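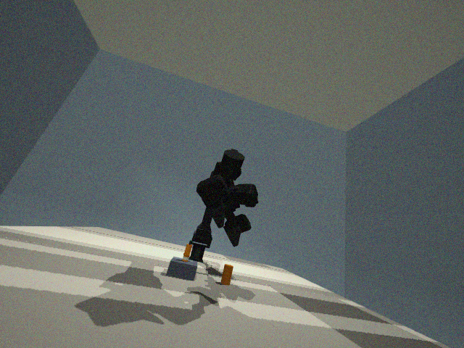 Section 4: First Start-Up and Settings

Read this section after the Gisler water softener has been connected to the house supply and the drain (Section 3). The steps apply to the cabinet model and to the model with a separate salt tank. Where the two differ, the step says so.

Before you start

Check that the bypass valve is in the Bypass position, with both handles crosswise to the pipe. The drain hose must be clamped at both ends and must run to an open drain with an air gap. Do not push the hose down into the drain pipe.

You will need a bucket, a flashlight, your water test result, and two bags of softener salt. Pellets or crystals can be used. Do not use rock salt or ice-melting salt.

Turn off the water heater before opening any valve. For gas heaters, set the control to Pilot. For electric heaters, switch off the breaker.

CAUTION: Do not run the softener on water that has not been treated for safe drinking. The softener removes hardness only.

4.1 Letting water into the tank

1. Open the cold tap nearest the softener. A laundry tap or an outside tap on the softened line will do. Leave it open.

2. Turn the inlet handle of the bypass valve slowly to the quarter-open position. Water will begin to enter the resin tank and you will hear air moving toward the open tap.

3. Wait until the tap runs in a steady stream without spitting. On a long pipe run this takes a while - do not open the handle further to hurry it along.

4. Open the inlet handle fully, then the outlet handle.

5. Let the tap run until the water is clear, then close it. New resin often gives the first water a light tea color. It is harmless but can mark laundry.

6. Check every joint with a dry paper towel, including the two at the back of the valve head. Tighten plastic nuts by hand only.

Note: If you see small amber beads in the water, close the inlet at once and go to Section 7. Beads in the line mean that the lower screen is damaged or was not seated.

4.2 Filling the salt tank

1. Lift off the lid and look down into the brine well, the narrow tube at the side. The float should move freely up and down. Put the cap back on the well.

2. Pour water into the salt tank until it covers the grid plate at the bottom. You only have to do this once. After that the softener adds its own water.

3. Add the salt. Keep the level below the top of the brine well.

4. Replace the lid.

If the softener stands in a garage or an unheated porch, the room must stay above freezing all year. Owners in cold areas should check this again in November.

4.3 Setting the control

Plug the power supply into a wall outlet that is not controlled by a light switch. The display shows the model code and then a flashing clock.

1. Time of day. Press Up or Down until the clock is right, then press Set. Watch the PM mark in the corner of the display.

2. Hardness. Enter the figure from your water test, in grains per gallon. A reading of 9 is entered as 9, with no decimal. If your report has milligrams per liter, use the conversion chart inside the back cover. If the water also contains iron, use the iron table on the same page to correct the figure.

3. Regeneration time. The factory setting is 2 a.m. Change it if someone in the house works nights or if a lawn sprinkler runs at that hour. Hard water passes to the taps during regeneration, so choose a time when little is used.

4. Salt type. Choose NaCl for ordinary salt or KCl for potassium chloride.

5. Press Set once more. The display returns to the clock and the settings are stored.

If the power goes out, the hardness and salt settings are kept. The clock is kept for a short outage only.

4.4 Running the first regeneration

1. Hold down the Recharge button until the motor starts. The display shows the stage and the minutes left.

2. Stay with the softener during the first stage and watch the drain hose. Water should leave it in a firm flow.

3. Let the cycle finish. Do not draw hot water while it runs.

4. When the clock comes back on the display, run a cold tap for a minute or so, then turn the water heater back on.

The heater still holds hard water from before. Hot taps may feel no different until that water has been used up - in a small household this can take several days.

CAUTION: Never unplug the softener in the middle of a cycle. If you have to stop the water, use the bypass valve.

Owners' remarks on this section
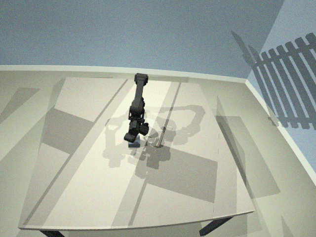
Mirjam Goossens writes that she ran the whole of 4.4 with the drain hose looped up over a ceiling joist, and the salt tank was still full of water the next morning. She lowered the hose, ran the cycle again and it drained. She would like the height limit printed in this section as well as in Section 3.

Reply from Gisler service: The limit depends on your water pressure, and the table in Section 3 gives the height for each. If the tank stays full after the hose has been lowered, clean the injector as described in Section 6. Allow 30 minutes for the job and put the valve in Bypass first.

Next: Section 5, Adding Salt and Routine Care.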